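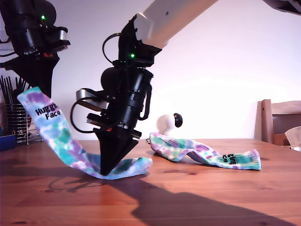 Tie-dyed socks printed with the words "Hugging Face."

Shelter and Trail Stewards, Kever Section
Seasonal, full time, 4 positions

The Givach Trail Association is hiring stewards for the Kever section of the long trail, from the road crossing at Hurkov Notch north to Thibodeau Pond. The job is outdoors in all weather, mostly on foot, and you will sleep at the shelters during your hitch. Applicants do not need to have finished a long trail themselves. They do need to be comfortable spending several nights in a row in the woods with strangers coming and going. 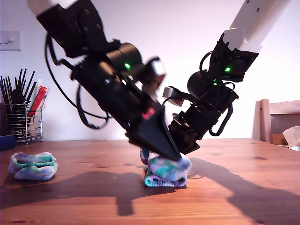
Posted by the Givach Trail Association field office, 13/05/2018

What stewards do

Stewards are based at one of the shelters and walk the trail on either side of it. On a normal day you will talk with day hikers and thru-hikers, check tent sites, pick up trash, clear small blowdowns with a hand saw, and clean out water bars. You will also look after the composting privy. That includes stirring, adding bark mulch and moving finished material to the drying racks. We mention it early so people can decide before they apply.

The highest shelter sits at 3895 feet and is the busiest of the group when northbound hikers come through. The steward there spends most of the afternoon helping people find tent space and explaining the overflow area. The pond shelter is quieter during the week but gets large groups, including summer camps, and needs someone who doesn't mind asking a group leader to move ten tents.

Stewards are not law enforcement. You will explain the rules on fires, food storage and dogs, write down what you see, and radio the field office if something needs a follow-up.

Schedule

Work is done in hitches of ten days on and four days off. You hike in with your own food and personal gear. The walk to the highest shelter takes most of a morning with a full pack. Between hitches you can stay in the bunkroom at the field office, which has a kitchen, a washing machine and a shower, or go wherever you like. There is no cell signal at any of the shelters.

The season begins with a week of paid training, including radio use, saw care, privy maintenance and how to talk with a tired hiker who has just been told the shelter is full. Stewards who don't have a current wilderness first aid card will take the course during that week at our cost.

Pay and gear

Pay for the season is $3664, paid in equal parts every two weeks, plus a food allowance for each hitch. Bunkroom housing is free. We supply a radio, hand tools, work gloves, a hard hat, a uniform shirt and a wall tent with a platform. You supply boots, rain gear, pack, sleeping bag, stove and headlamp. Bring more socks than you think you need — the lower part of the section is muddy well into summer.

You should be able to

— carry forty pounds over steep, rocky ground
— work alone without daily supervision
— keep a readable daily log
— stay polite with people who are not
— be available for the whole season, training week included

Experience on a trail crew, at a campground or in customer service is useful. A driver's license helps but isn't required, and we can usually arrange a ride from the bus stop in Hurkov.

How to apply

Send a one-page letter and a list of past jobs, paid or unpaid, to the field office by mail or through the form on our jobs page. In the letter, tell us about the longest stretch you have spent outdoors and what went wrong on it. Give two references who have worked with you. Please say which shelter you would prefer, if you have a preference, and whether you are applying with a partner. We can sometimes place two people at neighboring shelters but can't promise it.

Applications are read as they arrive, and interviews are by phone. If you are on trail now, give us the dates and town stops when you expect to have signal and we will try to call then. Applications for next year's season open in January.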